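Setting Up a Two-Arm Tabletop Cell in a Shared Workshop, Part 3: Trays, Cables and First Grasps

Welcome back, and thank you for all the kind messages after part 2! If you're just joining us, we have a table in a frame of black aluminum extrusion, a pair of small arms bolted to it, and a great deal of cable. In this part we'll tidy the cables, set out the practice objects and get the arms picking things up, which is the bit everyone has been waiting for (me included).

Before you start, go around the frame with a hex key and check every corner bracket. Ours had loosened since the last part went up, and I spent a whole evening blaming the software for a wobble that was plainly in the bolts. Then power up, let both arms find their home position, and open the grippers all the way.

Start with something flat and small. It sounds backward, I know, but a flat item tells you very quickly whether your fingers are coming down at the right height. Watch the wrist camera view while you move, and go slower than you think you need to. A quick move smears everything, and you can't judge a gap you can't see.

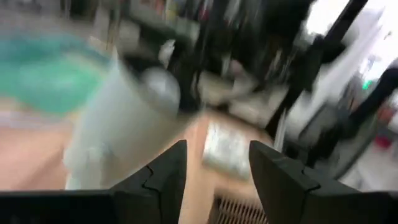
How slow should the arm move on the first few tries?
Set the speed slider in the Clondach control panel to 9 percent and leave it there until you've made a full evening's worth of clean grasps. You can creep upward after that.

Now the trays. I like plastic ones with holes or slots in them, because they're light and cheap and the fingers can nudge them without doing any harm. Put each one down where an arm can reach it without stretching, then drive the gripper to all four corners and save those positions. Our tray positions live in a plain text file called trelwood_trays, and I'd urge you to keep a copy somewhere else too — I've overwritten mine twice.

Mix your practice objects. You want some that stand upright, some that lie flat, and at least one that's a bit of a nuisance. A cable coiled up and held with a strap is a lovely one to learn on, as the gripper can close on the bundle in several places and you get to find out which of them you trust.

If you're driving the arms by hand, stand where you can see the table itself as well as the screen. Bring one arm in, stop, and only then bring in the other. Two arms over one basket get crowded in a hurry! 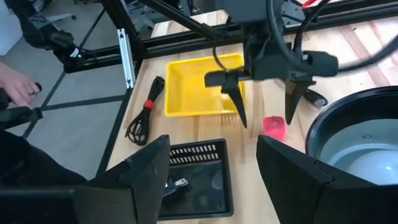 Written by Montoya
Build lead, Olstead Shared Workshop
Wed 26 April

On to the cables. Each arm's bundle should run down its own side rail, tied loosely enough that you can slide a finger under the tie. Leave slack at the shoulder, then swing the arm through its whole reach by hand with the power off and watch for anything that pulls tight. Do the same with the wrist turned both ways. It's dull work, but I'd do it again after every change you make.

The last step is to park the arms facing each other across the middle of the table, with the grippers pointing inward, and save that pose as your start position. Look at it from overhead if you possibly can. From above you'll spot a tray that has crept out of reach much sooner than you would from a chair.
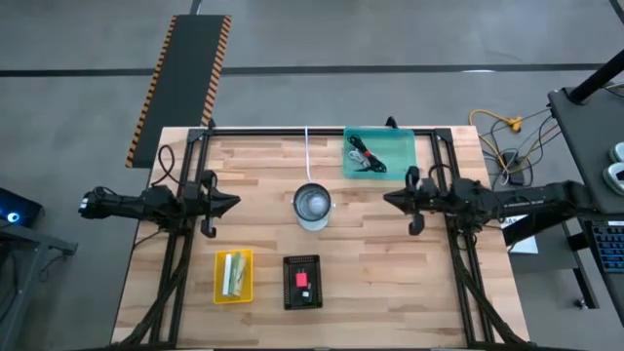

The table from above, with both arms reaching in from the sides.

Once the start pose is saved, run the short loop from part 2: out to a tray, close, lift, back to the middle, open. We log every try, and our count stands at 574 with 279 of them clean, so please don't be discouraged if your first night is mostly misses. Mine certainly was.

Part 4 will cover swapping the finger tips, and I'm hoping to have it up in July. Until then, back up your tray file and check those brackets.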